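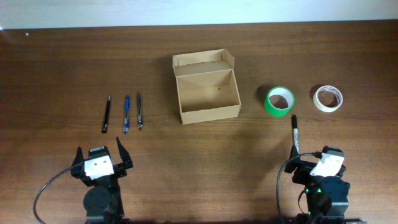

Re-oiling a worn wooden tabletop

Applies to solid wood and thick-veneered tops previously finished with a penetrating oil. It does not apply to lacquered, varnished or polyurethane-coated tops, which have to be stripped first, or to painted ones. If the existing finish is unknown, carry out the test in section 1 before buying anything.

Working time is one afternoon for preparation and the first coat, a short session on each of the next two days, and then a curing period during which the table should be used lightly.

1. Identifying the finish

Put a few drops of water on a part of the top that gets little wear, such as a back corner. Leave for 15 minutes and wipe off.

If the water has darkened the wood, the surface is either oiled and worn, or bare. Proceed.

If the water has stayed in beads and left no mark, the top is either well oiled or coated. To separate the two, rub the underside of the overhang with a cotton bud dipped in methylated spirit. A finish that turns sticky and comes off brown on the cotton is shellac. If nothing happens, scrape a small area of the underside edge with a blade held upright. A coated surface gives clear or whitish flakes. An oiled surface gives fine wood dust.

Wax is a separate case. A waxed top marks when a fingernail is drawn across it, and the mark is greasy. Oil will not go through wax. Remove it with white spirit and a cloth, turning the cloth often, and repeat until the cloth no longer drags.

2. Materials

Hardwax oil or pure tung oil. The quantities below are for hardwax oil. Fokau Satin was used for the table on which these notes are based and behaves like most products of its type. Tung oil needs longer between coats.
Abrasive sheets in 120, 180 and 240 grit.
Cork or rubber sanding block.
White non-abrasive pad.
Lint-free cotton cloths. Old bed sheets are suitable. Towelling is not.
White spirit.
Vacuum cleaner with a brush head.
Nitrile gloves and a dust mask rated for fine wood dust.
Metal bucket with a lid, half filled with water, for used cloths.

A tin of 375 ml covers a dining table for six with three coats and leaves some over for repairs. Buying larger is poor economy, as part-used hardwax oil skins in the tin.

3. Conditions

The room should be between 15 and 25 degrees, with air moving but no strong draught across the surface. In January a heated room with a window on the latch is adequate. Do not work in direct sun. The oil sets on the surface before it has soaked in, and the result is a patchy sheen that can only be corrected by sanding back.

Let the table stand in the room overnight if it has been brought in from a garage or store. Cold wood takes oil slowly.

4. Cleaning

Wash the top with warm water and a small amount of washing-up liquid, using a cloth wrung out well. Work along the grain. Rinse with a second cloth and clean water, then dry at once.

Around the place settings there is usually a build-up of grease and skin oil, which looks like a dull dark patch. Treat it with white spirit on the white pad, rubbing gently, and wipe clear with a clean cloth. Abrasive paper used on grease clogs within a few strokes and pushes the dirt into the pores.

Leave the table for at least 12 hours before sanding. Damp fibres tear under the paper.

5. Dents, rings and stains

Shallow dents. Place a drop of water in the dent, cover with a damp folded cloth and apply the tip of an iron on a medium setting for a few seconds. Check and repeat. The compressed fibres swell back. This works where the fibres are crushed and fails where they are cut. It should not be tried on veneer, as the heat may loosen the glue.

White rings. These lie in the finish and come out with light sanding.

Black rings and spots. These are in the wood. They come from iron in contact with tannin, usually under a wet tin or pan, and are common in oak. Dissolve oxalic acid crystals in hot water as the packet directs, brush over the whole top so that it lightens evenly, leave until dry, then rinse three times with clean water. Wear gloves and goggles, keep the solution away from food, and wear the mask while sanding afterwards, as residue in the dust is irritating.

Ink. Generally too deep to remove. Sanding a hollow to chase it produces a worse fault than the stain.

Open cracks at the ends of boards. Leave them alone if they close in summer. Filler put in during the heating season is squeezed out later, or holds the joint apart.

6. Sanding

Start with 120 only if there are raised fibres, scratches or an uneven colour. Otherwise begin at 180.

Sand by hand, along the grain, in long overlapping strokes running the full length of the board. Keep the block flat and do not let it tip as it reaches the end. Use even pressure. Extra pressure on a mark gives a shallow dish that shows once the oil is on and light falls across the table from one side.

Change the paper as soon as it stops cutting. Vacuum between grits, so that coarse particles are not dragged about under the finer paper.

After 180, wipe the surface with a barely damp cloth and let it dry. This raises the loose fibres. Cut them back with 240, using light pressure and no more than two passes. Do not go finer. Above 240 the surface becomes too closed for the oil to enter, and coats two and three will sit on top.

Veneered tops should be sanded at 240 only. Modern veneers may be thinner than a millimetre and edges go first.

A random orbital machine can be used for the first grit on a solid top. Always finish by hand. The small curled scratches left by an orbital sander are invisible on dry wood and obvious under oil.

7. First coat

Vacuum the top, then wipe with a cloth dampened with white spirit and let it evaporate. This also gives a fair preview of the final colour and shows up any cross-grain scratches. Deal with them now.

Stir the oil. Do not shake it. The matting agent settles as a layer at the bottom of the tin and has to be lifted with a flat stick until none remains.

Pour a small amount on to a folded cloth and rub it in, first in circles, then along the grain. Cover one board or a strip the width of a hand at a time, and keep a wet edge. The coat should be thin enough that the surface looks damp, with no standing liquid.

Wait 15 minutes. Go over the whole top with a dry cloth and remove everything that has not soaked in. Dry areas, typically end grain and the middle of the table, may be given a little more and wiped again.

Coat the edges in the same session. Coat the underside once as well if it is bare. A top sealed on one face only takes up moisture unevenly and may cup.

8. Second and third coats

Leave the first coat overnight. The surface should feel dry and slightly rough. Rub it down with the white pad, vacuum, and apply the second coat as before, using about half the quantity.

Repeat on the following day for the third. A table used only for reading or paperwork can be left at two. Kitchen tables should have all three, with a fourth on the area nearest the cooker or sink.

If a coat is still tacky after 24 hours, it was put on too thickly. Wipe hard with a cloth and a little white spirit, leave another day, and continue. Adding oil to a tacky surface does not help.

9. Disposal of cloths

Cloths soaked in drying oil give off heat as the oil cures. Folded or heaped in a bin, they can catch fire without any outside flame, sometimes many hours later. Put each cloth into the water bucket as soon as it is finished with, and close the lid. Afterwards lay the cloths out singly, flat, on a hard surface outdoors until stiff, then put them in the household waste. This applies equally to the white pads and to the dust bag of any sander used on freshly oiled wood.

10. Curing and use

The top can carry light objects after one day. Full cure takes about 12 days in a heated room and longer in a cold one. During this time wipe up spills at once and do not use water for cleaning. Avoid covering the table with a cloth or mat, which holds off the air and may leave a print.

Rubber and soft plastic feet can mark an oiled surface at any age. Fit felt pads to lamps and similar items.

11. Maintenance

Weekly: damp cloth, then dry cloth. No spray polish, as the silicone in it prevents later coats from bonding.

Yearly: repeat the water test from section 1. If the wood darkens, clean, rub down with the white pad and apply one thin coat.

Local repairs: sand the mark with 240, feathering out along the full width of the board, and apply two coats to that board only. The patch will look paler at first. On oak and ash the difference fades within a few months. On walnut, which lightens with exposure, the patch may stay darker than its surroundings, and it is better to do the whole top.

Notes on technique from Lertchai Saithong. Text by Montri Mahawong.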